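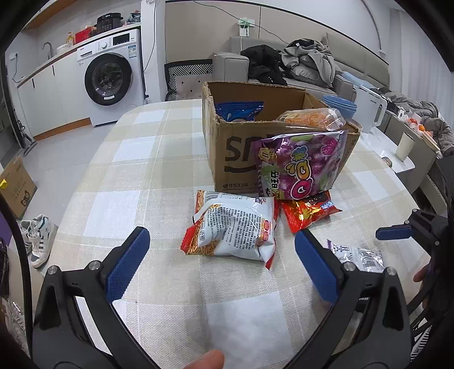
Snack Packing at Home Tables: Progress Report to the Condori Fund
Prepared by Erlinda Javier, 25/04/2026

Where we stand

The fund asked us in December whether ordinary household packing (a table, a used carton, a pile of snacks) could be turned into a routine that anyone in the Timley program could follow. My answer for this period is a cautious maybe. The work is going on and the money is being spent as agreed. I am less sure than my colleagues that we have learned as much as the session notes suggest.

Of the 900 dollars released for supplies and groceries, 238 remains. Nearly all of the spending went on food. We bought no cartons. Rhea Lagman argued for reusing delivery boxes and I agreed, with some doubts that I still have. A torn rim snags on thin plastic, and flaps that have been folded back and forth too many times don't want to lie flat under tape. If the fund wants results that apply to new boxes, it should know we can't offer them yet.

The mix of goods

Princess Dimaculangan chose the groceries. Her list covers crispy noodle snacks, gummy candy, sandwich cookies, bread rolls and a few small wrapped items to fill gaps. It is a fair picture of what people put in a box for a relative. It is also a difficult mix, and I think we took it on too early. Puffy bags hold air and take up room out of all proportion to their weight. The big purple candy bag is the worst of them. It ends up against the outside of the carton while everyone works on the easier things, and then has to go in last, on top, where it pushes the flaps up.

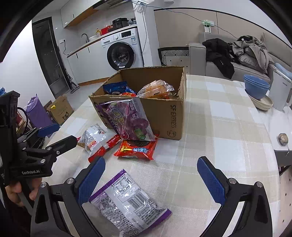
Packing at the checked tablecloth, with bread rolls and a blue bag in the carton.

The order of packing

Our draft instructions say flat packets first, puffy bags along the sides, bread on top. Kristine Navarro reports that this order "works well." I have read her notes twice and can't find what it was compared with. Jericho Tan tried bread in the middle and says it came out fine, which is one man's opinion of one box. Until both orders have been tried with the same groceries, I would ask the fund to treat the draft as a draft.

There is also the matter of the table. Bowls and plates share it with the snacks, and the instructions say nothing on whether to clear them away first. Princess thinks a home routine should put up with a normal home table. I think we should decide one way or the other and write it down.

Claims I would not repeat yet

The summary sent to Rorneck last month said the routine "saves time." We have no timings from before the routine existed. Please disregard that sentence.

The same summary said the method suits any household. We have worked with one kind of carton and one shopping list.

Next period

Try both packing orders with a matched set of groceries. Add a plain new carton for comparison. Rewrite the step on puffy bags, which two readers understood in opposite ways. Rhea will handle the shopping and Kristine will keep the notes, this time with start and finish times.

We are not asking for more money at this stage. The further 2,000 dollars in the original plan should stay where it is until the comparison is done and I have read the results.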